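Tablero de mesa Plandeck Bernberg, blanco

Inicio > Mobiliario de taller y oficina > Tableros > Plandeck

Disponibilidad: en stock
Plazo de entrega: 8 días laborables
Se vende sin patas ni bastidor

El Bernberg es el tablero básico de la serie Plandeck. Se usa como superficie de trabajo en oficinas, aulas, talleres de montaje ligero y cuartos de costura. Se suministra en un único color, blanco liso con moteado fino, y en dos fondos: 400 mm y 600 mm. El fondo de 400 mm sirve para mesas auxiliares y repisas de pared. El de 600 mm es el habitual para un puesto con pantalla y teclado.

Las dos versiones salen de fábrica con los cuatro cantos sellados y la cara inferior sin taladrar. El comprador decide dónde van las patas. Para quien prefiera recibirlo taladrado hay una plantilla de pedido en la sección de descargas; ese servicio añade 10 días al plazo y las piezas taladradas no admiten devolución.

El acabado es mate. Refleja poco la luz de una lámpara de techo y no marca tanto las huellas como los blancos brillantes. El moteado disimula el polvo y las virutas pequeñas entre una limpieza y otra.

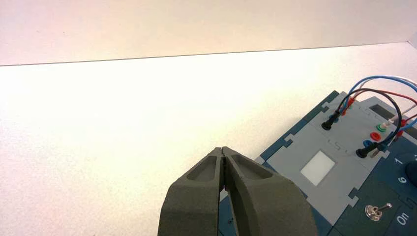

En cuanto a la resistencia, el tablero aguanta el uso diario con herramienta de mano, papel, cajas y aparatos de sobremesa. No es una encimera de cocina ni un banco de carpintero. No se debe cortar directamente sobre él ni apoyar soldadores o recipientes recién sacados del fuego. Para trabajos con cúter recomendamos la base de corte Pledent, que se vende aparte.

Montaje

Coloque el tablero boca abajo sobre una manta o un cartón limpio. Presente las patas, marque los puntos con lápiz y haga un taladro guía de 8 mm de profundidad como máximo. Los tornillos de cabeza Phillips van incluidos en la bolsa. Apriete a mano; con atornillador eléctrico es fácil pasarse de rosca. Dé la vuelta al tablero entre dos personas.

En el fondo de 600 mm, si la mesa va a llevar peso en el centro, conviene añadir el travesaño Bernberg. En el de 400 mm no hace falta.

Limpieza

Paño húmedo y jabón neutro. La tinta de rotulador sale con alcohol si se limpia el mismo día. No use estropajo ni polvos abrasivos, quitan el mate y dejan zonas con brillo.

Contenido del paquete

Un tablero
Una bolsa de tornillos
Cuatro topes adhesivos
Hoja de instrucciones

Preguntas frecuentes

¿Se puede cortar a medida?
Sí, con sierra de disco de diente fino. El canto nuevo queda sin sellar y hay que cubrirlo con la cinta de repuesto.

¿Vale para exterior?
No. Tampoco para garajes con humedad.

¿El blanco es igual entre lotes?
Puede haber una diferencia pequeña. Si va a poner varios tableros juntos, pídalos a la vez.

¿Es compatible con patas de otras marcas?
Con las de placa atornillada, sí. Las de pinza dejan marca en el canto.

Los pedidos hechos en agosto se sirven al reabrir el almacén. Consultas técnicas y pedidos para centros de enseñanza: Ieva Vaher, departamento comercial.

Ficha actualizada el 21 de enero de 2022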